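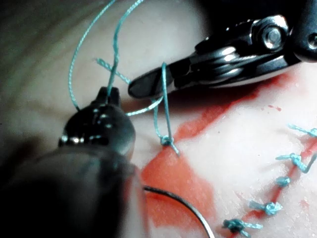

Tasari open day: suturing demo recordings

README, written by Mervin Marchand

Hello! If you've found this folder you were probably at the open day on 21/03/2019, or you know somebody who was and they wouldn't stop going on about it. Either way, welcome. These are the recordings from the suturing bench, where two robotic instruments tied knots in a practice skin pad while visitors crowded round and asked Johanna Berchtold very good questions.

What you get: 34 clips, all from the small cameras mounted down by the instruments, so everything is very close up. You'll see lots of gripper and lots of thread, and no faces at all. I dropped 2 clips where the focus had gone completely. Plenty of the others are soft in places, usually when a jaw comes right up to the lens — I left those in.

The pad has a sutured incision and red staining on it. A few people at the bench went a bit pale, so fair warning if you're showing this to a class. The thread is a blue-green braid that looks quite teal in some clips and light blue in others, depending on how the light falls. Please don't use colour to match one clip with another, it'll only drive you mad (ask Benedek Hegedűs).
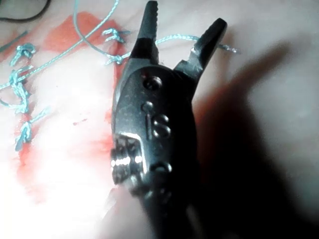 Glare is the other thing to watch for. Pale pad, bright lamp, shiny metal, you can guess the rest. Shadows from the jaws can be very dark too, and Markos Kalogeropoulos found his thread tracker kept following their edges instead of the suture. If you've got a fix for that, he'd love to hear from you!

Labels: 26 clips have notes on who was driving and what they were trying to do. The rest have only a clip number. Knots aren't graded. I did have a go at grading them myself, but Johanna disagreed with nearly every mark I gave, so I took that column out.

Still to do: Tiziana Lo Presti is checking the notes against her own from the day, and I hope to put up a tidier version in September. Corrections go to her, moans to me.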